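How to collect demonstrations in simulation without fooling yourself

Reading time: 4 minutes

Simulated data is cheap, and that is the first thing wrong with it. You can fill a disk in an afternoon and still have nothing a policy can learn from. I have done this. The steps below are what I settled on for Marora, our two-armed kitchen task set, after throwing out most of a first batch recorded in March.

I assume you have a simulator running, two arms you can drive by hand, and a logger that saves camera views along with joint positions. We use Bilyk for logging. I wouldn't call it good, but it writes timestamps properly and the last one we tried did not.

1. Write the task down before you touch the controls

One sentence, with a start and an end. "Move the croissant from the tray to the cardboard box" will do. "Tidy the counter" will not, as two operators will finish in two different places and the model gets to average them.

Then decide what counts as a failure. Does a pastry that lands half over the rim of the box pass? Pick an answer and keep to it, even when it costs you a nice-looking run.

2. Check the view at the start

Load the scene and look at what the camera gives you, at the resolution the model will get. Your own big monitor is no guide.

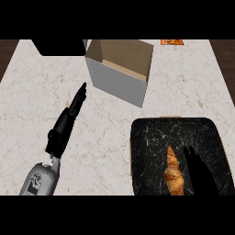

Croissant on the black tray, cardboard box further up the counter, one gripper near each.

Dark hands over a dark tray are a poor match. If you struggle to find the fingers, I would not trust claims that the network will sort it out. Either add a wrist view or change the tray in part of the set. We did both, and I can't tell you which one helped.

3. Record short, and record the approach

Start logging before the arm moves. People like to trim the slow part at the beginning, then wonder why the policy has no idea how to get to the object.

Do 14 runs, stop, and play back every one of them. Look for:

- fingers passing through the crust
- the object jumping when contact is made
- long pauses while the operator thinks
- the idle arm drifting

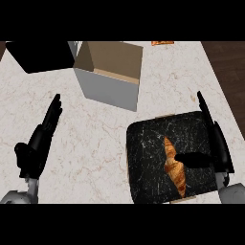 The first two are physics faults and no amount of extra data will cure them. Lower the time step or fix the collision shape, then bin the runs and begin again. Pauses can be cut by script. Drift in the idle arm is the one most people leave in, and the model will copy it faithfully.

4. Change things on purpose

Move the tray. Turn the croissant. Shift the box. Use a fixed list of positions, and save the list with the data. Random placement sounds fairer, but on small sets I have seen it leave a whole corner of the counter untouched.

Lighting and texture changes come later. They are easy to switch on and make the set look more varied than it is.

5. Count what is left

Our second batch came to 2,522 runs before checking. Report the number that survives your own rules, alongside the number you started with. If a paper gives you only one of the two, ask for the other.

Hold back 56 runs with positions that appear nowhere else in the set, and leave them alone until the end.

6. Be careful with the success rate

A policy that scores 98 per cent in the same simulator it learned from has shown that it knows that simulator. Ours fell badly when we moved it to the bench at Gostska, mostly on the grasp. The real pastry squashed, and the simulated one had been a rigid lump.

If you must quote a simulated score, put the contact settings next to it.

Last changed November 2021, when the playback check moved into step 3.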